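Gripper Trial Bench: Frequently Asked Questions

Last updated 5 February 2026

Thank you so much for the interest in our trial bench! We get a good many emails from bakeries, canteens and small food producers who are thinking of automating a tray line, and the same questions come up over and over, so we have gathered the answers on one page. If yours is missing, please do write to us. We enjoy the mail.

What is the trial bench, and who is it for?

Dollari runs a bench where you can try two or more grippers on your own kind of product before you spend any money on one. You tell us what you handle (rolls, pastries, plated portions, small tubs) and we set up a pick and place task that comes close to it. It suits people who already know they want an arm and are stuck on the part at the end of it, which in our experience is most people.

Do I have to bring an arm of my own?

No. The bench has its own arm, controller, cameras and emergency stop, and we swap the grippers on it. If you already own a controller and want to know whether a gripper will talk to it, bring it along and mention it when you book, so that we can set aside some extra time for cables. There are always more cables than anyone planned for.

Which grippers can I compare?

At the moment we keep three on the shelf. The Brorkico is a parallel gripper with swappable pads, the Lo Presti is a soft three-finger model, and the Clistell is a suction cup unit that does very well with lids and sealed packs and rather badly with anything flaky. New models are added each October, after we have lived with them long enough to have an opinion.

Why do you test with a croissant? Wouldn't a block of foam do?

We do use foam, mostly for the first hour, while everyone is still getting the hang of the controls. But a croissant is a wonderfully awkward thing to pick up. It is curved, it tapers at the ends, it crushes, and it sheds. A gripper that leaves a foam block perfectly happy may leave a pastry looking as though somebody sat on it — and if you sell pastries, you want to find that out on our table and not on yours.

What does the plate to tray task look like?

We start with one croissant on a plate and steel trays as the places to put it. The operator names a tray, the arm goes for the pastry, and we score the grip, the carry and the release separately. The trays don't have to be lined up neatly, and we rather like it when they aren't, as real trays get nudged all day long.
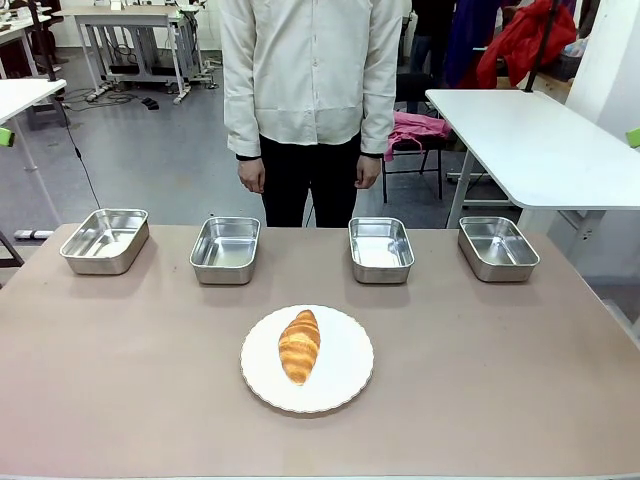

The overall layout first, then the table from the wrist camera over the green grip pads.

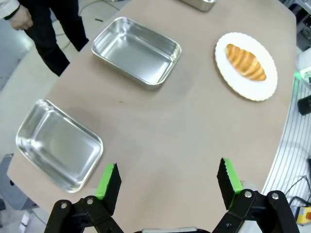
Why are there two camera views?

Each one is good at something the other is bad at. The fixed camera gives you the whole layout and makes it easy to say which tray is which. The wrist camera travels with the gripper, so it gives you a close look at the fingers and the product in the last part of the approach, but it can lose a tray at the edge of its view as the arm moves. When we compare controllers we run the task with both views and then with each one alone. People are often surprised by how much they miss the fixed view once it has been switched off.

Does shiny steel upset the cameras?

It can, yes. Polished trays throw back the overhead lights as bright streaks, and a vision system that has been tuned on dull plastic may take a streak for an edge. We could put liners in the trays and make life easier for ourselves, but most kitchens don't have lined trays, so we leave them bare for the standard run. If your line does use liners or paper, send us a few and we will gladly repeat the run with them.

How many runs do you do?

A standard comparison is 13 runs per gripper for each tray layout, which fits into a day with a decent lunch. Our log now holds 3376 plate to tray runs across all grippers, and 969 of those were done with pastry. You are welcome to see the log for the grippers you are considering. We would ask you to read the notes column as well as the scores, because a "good" grip with crumbs all over the table is a different thing from a good grip.

Should I pick soft fingers or flat pads?

It depends on what you are lifting, and I'm sorry that isn't a more exciting answer. Flat pads give a repeatable hold and are quick to wipe down. Soft fingers forgive a slightly wrong approach, but they take up more room when they open, and that can be a nuisance near a tray rim. For pastry we usually suggest starting with pads at the lowest force setting and working up from there — very gently!

Can I stand at the table during a run?

You can watch from the marked spot that the operator shows you, and you'll have a short safety talk before the arm is switched on. Please keep your hands off the table until the operator tells you the arm is stopped.

How do I book?

Send us a note with your product, its size and weight, and a picture of the trays you use. We generally answer within 2 working days. If you can post us a tray ahead of your visit, so much the better, and we will send it home with you afterward.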